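去看了一场机械臂开放日，回来想泼点冷水

上周去了Zumatow的开放日，同去的还有两位做装配线的老同事。看的是双臂分拣按钮开关，蓝盘和红盘，中间一个控制盒。

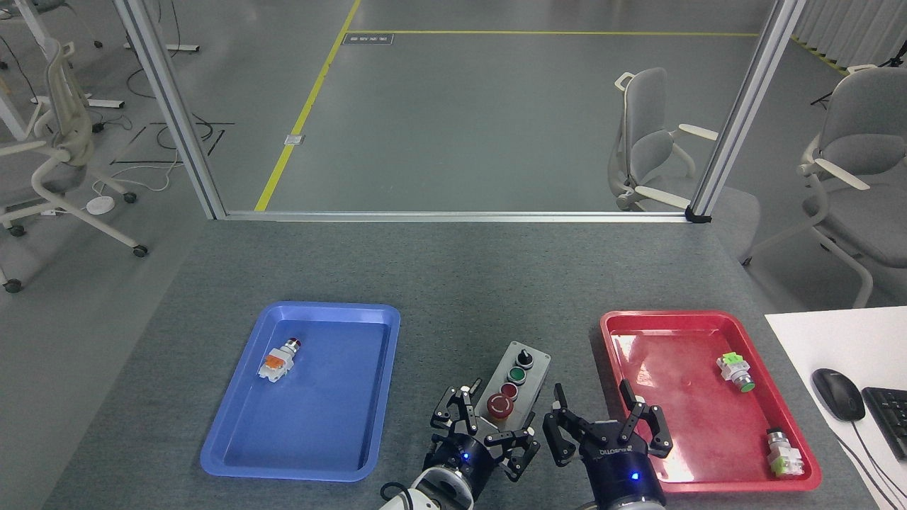
其中一位老同事看了不到五分钟就说，这活儿给一个熟手，边聊天边干都比它快，问题是厂里现在连愿意坐下来干这个的人都招不到。他这句话我一路想到地铁站，觉得前半句和后半句都对，可是主办方整个下午只讲后半句。

先说演示本身。按讲解的说法，系统要把按钮开关按种类分到不同的托盘里，带红帽的归一边，带绿的归另一边。听上去很简单，做过来料分拣的人知道，这种小件最烦的地方是它会滚，会侧躺，触点块那头重，钮那头轻，夹哪儿都别扭。两只夹爪都是多关节的平行夹爪，手指张开的时候挺唬人，我旁边一个学生模样的小伙子一直在录像。

我看了大约11轮。抓空的有2次，讲解员的解释是“策略还在收敛”。收敛到什么程度算完，我问了，他说要看应用场景。这种回答我在展会上听了好多年，换了几代设备，句式没变过。

托盘面是亮的，头顶的灯一照就是一片白。我问反光会不会影响识别，对方说训练数据里有各种光照，不成问题。我又问能不能现场关一排灯试试，对方笑了笑，说今天流程比较紧。好吧，流程紧。

再说数字。宣传页上写着他们为这个任务采集了1,682条示范数据，都是人遥控着两条臂一条一条做出来的。我不懂算法，不评价这个数多还是少。我只会算工时：一条示范从摆件到做完再到复位，要多久？做坏的那些算不算在内？换一种开关，外壳粗一点，要不要重新采？三个问题里，第一个对方说没统计过，第二个说会筛掉，第三个说“理论上有泛化能力”。理论上三个字，讲得特别轻。

公平一点，也有让我意外的地方。有一个件侧躺在盘里，左臂第一次没夹稳，退开，换了个角度又去夹，夹起来了。以前我们用的那种固定程序的臂，遇到这种情况要么空着手走完全程，要么报警停机等人。它能自己再试一次，这点我承认是进步，回来的路上我们三个人为这个争了两站地。

但是愿意重试和能上产线是两回事。产线要的是节拍，是夜班没人盯着的时候不出怪事，是换型的时候班长自己能弄。现场有急停，红色的大蘑菇头，装在控制盒上，我当时还想这东西总算有样我熟悉的了，凑近才想明白，盒子是摆在两个托盘中间的，夹爪就在它上头晃。真要拍急停，手得伸到两条臂中间去？我问了，对方说实际部署时安全回路另做。那报价里含不含另做的这部分，他让我去问商务。

商务那边倒是很热情，给了一份和Utov联合做的方案册，里面有个在Fodor的试点，说是跑了7周。我翻了两遍，找不到停机时间，也找不到人工介入的次数，只有一张往上走的曲线，纵轴没有单位。我把这一页拍下来发到了以前车间的群里，群里的反应我就不转述了。

有人大概会说我老派，看什么都不顺眼。也许吧。我对机器本身没意见，我年轻时候那批点胶机也被老师傅骂过，后来谁也离不开。我不满的是开放日这种形式，桌子是收拾好的，件是挑过的，观众站在线外，问到要紧处就“流程比较紧”。想让厂里的人信，办法很土：让我们自己带一箱件来，脏的、磕过的、混了型号的，倒进托盘，跑一个下午，旁边放块白板，夹空一次画一道。

这个建议我写在了意见表上，联系方式也留了。Julden那边八月也有一场，说是可以提前登记自带工件，我已经填了表，打算带一盒我们当年最恨的弹簧卡扣过去。去了再写。

相关文章
协作臂租赁合同里我划掉的几条
Julden的视觉检测，三个月后还在用吗
点胶机老了，换还是修
看展会之前先问自己要买什么

本站使用Cookie以改善浏览体验。继续浏览即表示您同意我们的Cookie政策。［接受］［了解更多］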